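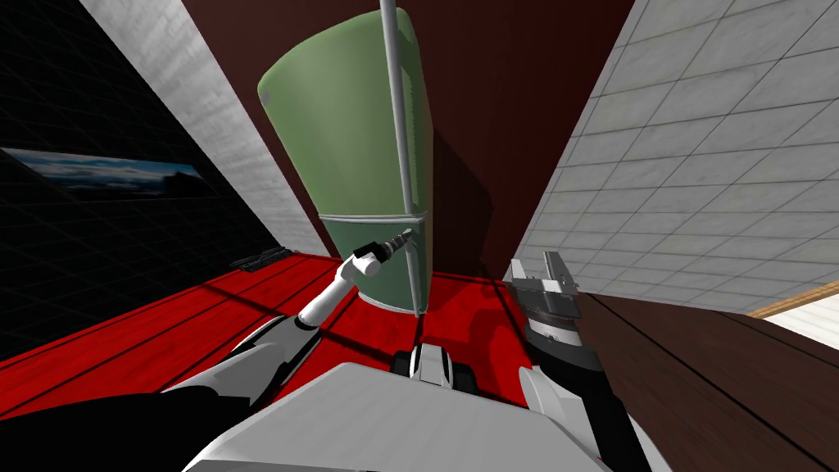
Kittipong Thongdee says the old league asked too much of teams who have jobs and classes in the morning, and that he would have signed up for the new format a year ago if anyone had offered it.

His team, Branach, is one of the first to confirm a place in the Grarnwood Open, a new online tournament for amateur five-a-side tactical shooter teams. Organiser Husine has announced that registration opens on 12th September and that the group stage will be played in October.

The Open replaces the Husine Weeknight League, which ended this summer after 131 matches. In the league, teams were given fixed slots and lost the map if they could not field five players at the start time. In the Open, the two captains agree a start time between themselves within a six-day window. If they can't agree, an admin sets one.

All matches in the group stage are best of one. The play-offs are best of three, and the final is best of five. Map vetoes will be done in the match lobby, with the higher seed choosing whether to ban first or second.

Teams may register up to seven players, including substitutes. One change of roster is allowed between the group stage and the play-offs. Players who have held a paid contract with a professional team in the past twelve months may not enter, though they may coach. Coaches can speak to their team during tactical pauses and at half-time only.

The prize fund is £2,000. Half goes to the winners, with the rest shared between the other three semi-finalists. Entry is free.

Husine sent a survey to everyone who played in the league and received 836 replies. Late starts were the most common complaint, followed by the time taken to settle disputes. For the Open, a captain who wants to contest a result must do so within two hours of the final round and must attach the match recording. Admins will give a decision by the end of the following day.

Thongdee, who calls for Branach in game, said his side had kept the same five players since the spring and would use the group stage to try a new set of defaults on attack. "We were too easy to read," he said. "Everyone knew we would go slow and hit late. I want us to be comfortable with two or three speeds before the play-offs."

Paisan, beaten finalists in the last league season, have also entered.

Play-off matches will be streamed on the Husine channel with English commentary. Group matches may be streamed by the teams themselves with a delay of at least two minutes.

The full rulebook and the registration form are on the tournament page of the Husine website. Press questions should be sent through the contact form on the same site, marked "Grarnwood Open".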